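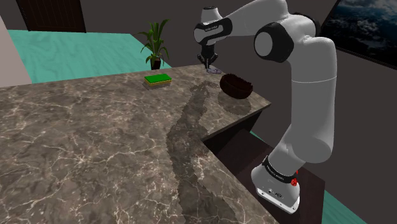
Simulated kitchen counter with the Franka arm and two-finger gripper, as shown under item 2.

Gripper and Controller Comparison Working Group
Minutes of the February meeting
Held Monday, 10:00 a.m., Darden Building, second floor meeting room

Chair: Lavanya Devadiga
Represented: Simulation, Controls, Hardware, Purchasing
Apologies: Safety Office

1. Minutes of the previous meeting
The minutes were approved with one correction. Under item 4, "Liao gripper" should read "Liao controller."

2. Simulated counter tasks
Simulation presented the kitchen counter setup that will be used for the comparison. The counter is L-shaped with a marble surface, and the arm is mounted at the end of the right-hand section. A bowl and a sponge are on the counter, along with a long dark stain for the wiping task. The small translucent lavender object near the far corner is the target for the flat-object pick.

Controls asked whether the object was too thin for a fair test of the fingers. Simulation replied that the same object would be used for every gripper model and that its thickness would be recorded in the task sheet. The group agreed to keep it.

Hardware noted that the bowl is tilted in the current layout and asked that its starting pose be fixed before any scored runs. Agreed.

3. Results to date
A total of 978 simulated runs have been completed on the flat-object pick, divided between the Alberg and Brellov finger models. The Alberg fingers closed on the object more reliably when the approach was straight down. The Brellov fingers did better when the wrist was turned, but 31 runs had to be thrown out after the fingertips passed through the counter surface. Simulation believes the contact settings are at fault and will repeat those runs.

The Liao controller showed a delay of up to 13 milliseconds between command and motion. Controls considered this acceptable for picking and asked for separate figures on wiping before taking a position. No wiping runs have been scored.

The Chair reminded members that the results are not to be sent to either supplier until the repeat runs have been checked.

4. Camera position
Two proposals were discussed: a fixed camera facing the counter and a camera on the wrist. Hardware favored the wrist camera. Simulation was concerned that the fingers would block the view of small objects at the moment of closing. No decision was made. Both positions will be tried on the same set of starting layouts.

5. Purchasing
The quote for the second set of Brellov fingers has expired. Purchasing will request a new one. The Alberg order is unchanged.

6. Action items
Simulation: correct the contact settings and repeat the 31 runs.
Simulation: fix the starting pose of the bowl and update the task sheet.
Controls: prepare 3 wiping paths for the Liao controller.
Hardware: send wrist camera mounting dimensions to Simulation.
Purchasing: obtain a new Brellov quote.

The meeting adjourned at 11:15 a.m. The date of the next meeting will be sent out by the Chair.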